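Vendor notes for the September makers' market at Arruda Hall. Thread.

1/ Booths are 3 meters wide. 40 spaces, assigned in order of paid application. We had 137 applications last year, so the waitlist is real.

2/ Load-in opens at 7 am through the Tonent Street door. Unload, move your vehicle, then set up. Doors open to shoppers at 10.

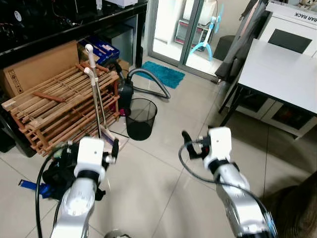

Slatted rack, light brown wood, several shelves.

3/ Shelving may stand on the floor or on your table. Anything taller than the back drape has to be tied to the pipe. No tape on the walls.

4/ Card readers: hall wifi drops at the north end. Flivau and Flirton Ceramics both ran offline mode last time and synced after close.

5/ Handmade goods only. Resale items get pulled at check-in.

6/ Booth fee is $40, refundable until the map is posted. Map questions to Oluwaseun Ogundipe, power requests to Nkrumah Alhassan.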